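Ticket 1694: Alumni newsletter bounced for Class of 12 list
Opened by Gemma Cropper, Bastness School office
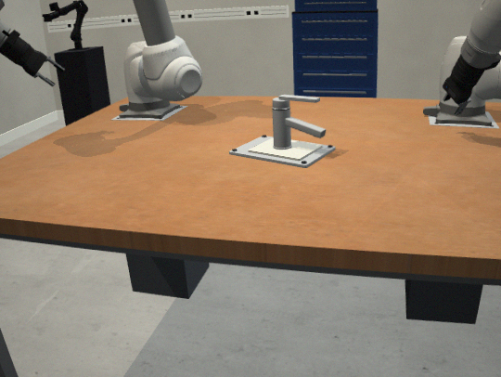
The memorial notice for our former vice principal went out Friday and 40 addresses bounced. Mỹ Doãn resent it with the same result. The shop class page took the notice fine, above its picture of the gray faucet-like fixture on a metal plate — only the mailing fails.

Update, Trí Âu: Old school domain still on those records. Replaced 8 by hand, resent, no bounces. Remaining ones go to Diễm Dương on Monday. Ticket stays open.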